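Can a Machine Do the Chores Yet? Notes for Week 3
Robots at Home and at Work, Lorkcombe evening course
Updated September 21, 2024

Before you read on, have a quick go at the exercise from last week if you didn't get to it (write out every single thing your hands do when you tidy one shelf). I had a go myself and gave up on the second side of paper, still trying to get a jigsaw box shut. Keep yours handy, we'll want it on page two.

What we mean by a chore

I'm going to be fussy about this word all term, sorry! A chore is a job that comes back. Washing up is a chore, and so is restocking the bolts bin on a shop floor. Building a wardrobe once is a job, but you don't get up the next day and find it needs building again. So when somebody shows you a film of a robot folding a towel, the first thing I'd like you to ask is whether it can fold the next one, and the one that's been left in a heap with a sock inside it.

The other thing to ask is who set the room up. A lot of demos begin with the hard part already done: the lights are good, the towel is flat, the cat is elsewhere. There's nothing dishonest in that, you have to start somewhere, but do look out for it.

Simulated rooms

Most of what we look at this term happens inside a computer. You can drop a cup in a simulated kitchen as many times as you like and there's no sweeping up. You can also run lots of kitchens at once, overnight, and shuffle the furniture between goes. The view from right beside the gripper is worth getting used to, as that's often what the machine has to work from, and it's a funny old way to look at a bedroom. Two finger pads, a lot of black metalwork in the way, and then whatever surface happens to be beyond.

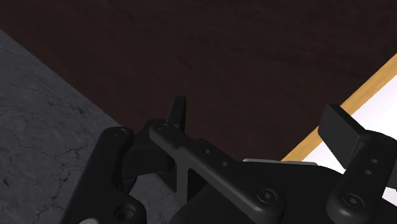

Grippers, and why two fingers go a long way

You'll meet the parallel-jaw gripper over and over. Two fingers, they open, they close, and that's your lot. My students always want to know why we don't just build a hand, and people do build hands, lovely ones, but they're dear, they break, and they're a pain to control. Two fingers will manage a surprising amount of a house if you come at the thing from the right side.

Try it yourself at home with a pair of kitchen tongs. Pick up a pen, then a cushion, then a football. Write down where you had to grab each one, and whether you changed your mind halfway there (I bet you did with the football).

The Clevik list

For marking purposes we use the Clevik list, which is 40 small household tasks, each one written as a single sentence you could say to a person. "Put the book on the chair." "Clear the bed." I like it because it's so plain. Last June's group tried the Camenzind planner on it in simulation and 19 of the 40 came out as a pass on the first go. After a good deal of fiddling with the grasp settings they picked up 13 more. The leftovers were nearly all soft things or round things, or jobs where the sentence was vague.

"Clear the bed" is my favourite of the lot for an argument. Clear it of what, and to where? Does a pillow count as clutter? A person knows the pillow stays without ever having been told. The machine has to get that from somewhere, and then it still has to deal with a basketball, which is wide and rolls, and a marker-sized thing, which is thin and lies flat against the sheet, using the same pair of fingers.
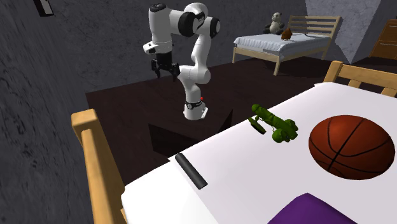 Lamier disagreed with me over this in the margin of the last handout, and I promised to print it: I think you're too hard on the arm and too soft on the task. If the ball won't fit between the fingers, push it along the mattress with the side of the gripper and let it drop into a box. We do that at home with our elbows. The list says clear the bed, it doesn't say pick everything up.

Fair point, and I've changed the marking sheet. Pushing, nudging and rolling now all count as a pass, so long as the object ends up where the sentence wants it and stays there. Dropping things off the far side and hoping does not count.

For next week

Read the short section on grasp planning in the reader, skipping the maths if it gives you a headache.

Choose one task from the Clevik list and write down three ways of doing it, at least one of them without closing the fingers at all.

Bring your tongs notes. We'll compare them with the log from run 127, where the planner tried the same side of a cushion over and over until the clock stopped it. I'd like to hear what you'd have told it to do.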